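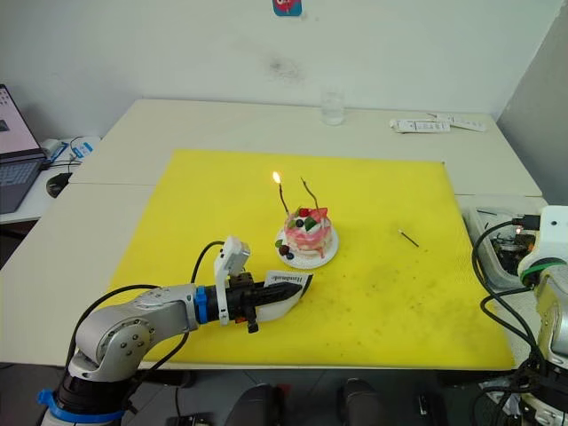 FEATURE | ROBOTICS RESEARCH

Finishing the cake

Putting a card next to a cake is a small job. For the two-armed robot at Prarow, a research lab on the edge of Pranemgate, it comes near the end of a long chain of small jobs, and the chain is what the lab is studying.

The task is called Cornero, after the street where the group had its first workshop. The cake sits on a white plate on a yellow mat. There are two candles to deal with, a match, and a little white card that says "Handmade". The left arm has the card in its black fingers. A mistake early on, such as a plate nudged to one side, can spoil everything that follows.

Ifigeneia Stergiou, who leads the work, chose the cake because it is awkward. "Blocks are forgiving," she says. "If you knock a block you can pick it up again. If you knock a cake, the frosting is on the gripper and you are done for the morning."

Most robots that learn by copying are taught in one go. A person guides the arms through the whole task many times, and a computer model learns to link what the cameras see to what the arms should do next. It works well for short tasks. Over longer ones the errors add up. The robot drifts a little from what it was shown, finds itself somewhere unfamiliar, and drifts further.

Stergiou's group tried something slower. They recorded 3651 demonstrations, but few of them cover the full task. Most begin partway through, often from a position that is slightly wrong: the plate too near the edge, a candle leaning, the card held at a poor angle. The person guiding the arms then has to put things right and carry on.

Anqi Lu recorded a large share of them. She began with full runs and found them tiring. "By the time you get to the card your hands are bored," she says. "You rush it, and then the robot learns to rush it." Short recordings with a bad start turned out better, she says – and she could do more of them before lunch.

The method has a second part, which the group calls Brabec. It is a small model that watches the robot work and gives a running score for how sure it is that the current step is going as it should. When the score falls, the arms stop and go back to the last position they were confident about. There is no limit on how often this can happen, so some runs take a very long time.

The group tested both parts together over 110 runs, using cakes that varied in height and in how the fruit was placed. The robot completed 105 of them without help. Trained only on full demonstrations, and without Brabec, the same arms did much worse. In a first set of 20 runs, they reached the card in fewer than half.

Stergiou is careful about the result. All the runs took place on one table, under the same lights, with the same pair of arms. Flames are a particular difficulty. They are small and bright, they move, and the cameras do not always agree about where they are. A person stood next to the table for every run in which a match was struck.

There is also the matter of speed. Lu can do the whole task by hand in a couple of minutes. The robot takes several times as long, much of it spent going back over steps it was unsure of. She thinks some of those pauses could be cut, as the scoring model tends to lose its nerve over thin objects even when the grip is good.

A paper describing the work was submitted on 29/06/2020. The group plans to move the arms to a different room in August and run the same tests there, without recording anything new, to see how much of the skill moves with them.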